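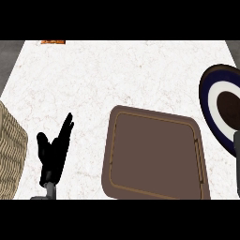 Veined white worktop, render. Orange thing at the far end.

**Bench notes, August, 7.40 a.m.**

Stain tests, round two. The kitchen at Rusham wants pale stone and also wants to go on eating curry, so we carry on finding out which of those gives way first.

Samples on the bench: the Puvero honed, the Puvero polished, and the Cilleo offcuts that came back from the last job. All proper marble, all sealed with the usual stuff except the control tiles, which were left bare and have been suffering for it. Same six insults as before: red wine, lemon juice, turmeric in oil, black coffee, beetroot, cheap vinegar. A teaspoon of each, glass over the top, left overnight.

Results as of this morning:

- **Red wine.** Sealed polished: wiped off, faint ring if you tilt it to the window. Sealed honed: pinkish ghost. Bare: looks like evidence.
- **Lemon.** No colour at all and by far the worst damage. Etched every tile, sealer or no sealer. The polished one now has a dull patch the exact size of a teaspoon of lemon juice, which will be hard to present as a feature.
- **Turmeric.** Yellow on everything, including the bench, the cloth, and my left cuff. Sealed polished came up to a pale straw after two goes with the poultice. The cuff did not.
- **Coffee.** Fine. Coffee is always fine. I don't know why I keep putting it in.
- **Beetroot.** Dramatic at first, wiped clean off both sealed tiles. Bare one has gone the colour of an old bruise.
- **Vinegar.** See lemon, with a smell.

So the sealer does what it says for colour and nothing whatever for acid, as written up in this same notebook in the spring by someone with my handwriting. I'd forgotten. Have now put a large arrow in the margin of that page.

Note on honed v. polished: the client asked which is tougher. They're the same stone. The honed one starts off dull, so when you etch it you're adding dull to dull and it hardly shows. It does drink up colour faster. Pick the annoyance you can live with. I'd take honed, wax it twice a year and buy a bigger chopping board.

**11.15**

Weighed the poultice properly this time. Last round I mixed by eye and got three different pastes, one of them closer to soup. Today: 562 g powder to start the tub, water added until it holds a peak like indifferent meringue. Spread to the thickness of a pound coin, film over, edges taped, a few holes pricked in the film. Leave until tomorrow and do NOT lift the corner to see how it's getting on. I lifted the corner last time. Three times. It was getting on badly, owing to the corner being lifted.

Tried the poultice on the turmeric with bleach in the mix (ordinary thin stuff, window open). Works better than the oxygen powder but I don't like what it does to the surface: slightly chalky under the thumb. Could be residue. Rinse again and have another feel after lunch.

**2.30**

Still chalky. Less so. Calling it half residue and half me.

Etch repair on the polished Cilleo: went at it with marble polishing powder, damp felt, slow drill. The first patch took 13 minutes and ended up shinier than the stone round it, so there's now a bright spot where there used to be a dull spot. Second patch: shorter, wider circles, feathered out past the edge. Much better. From standing height you'd have to know. Anyone who crouches to look along their own worktop has earned whatever they find.

The long slab for Rusham is 2740 on the template and the lift is not. Measured again in case it had improved. It will have to go up the stairs, upright, on edge, and the half landing is 1420 across at the narrow point, newel post included. Cardboard template first. If the cardboard won't go round, the stone isn't going to be persuaded. The other way is a joint at the hob, where there's least stone to cut and where the eye is busy with the hob. Ask before cutting, get the answer in writing.

**4.50**

Esteban job: they have asked whether the veins can be "a bit more even". Have replied that the veins were finished some time ago.

Cleaned down. Lemon tile kept back as the one to show clients, next to a wet half lemon if we have one. Bare turmeric tile kept back for morale.

Tomorrow:

- lift poultices (after ten, not before)
- rinse, dry, leave a full day before judging any colour, wet stone lies
- second coat on the honed Puvero, offcuts only
- try yoghurt, it was asked about
- drop coffee from the list
- new cloths
- soak shirt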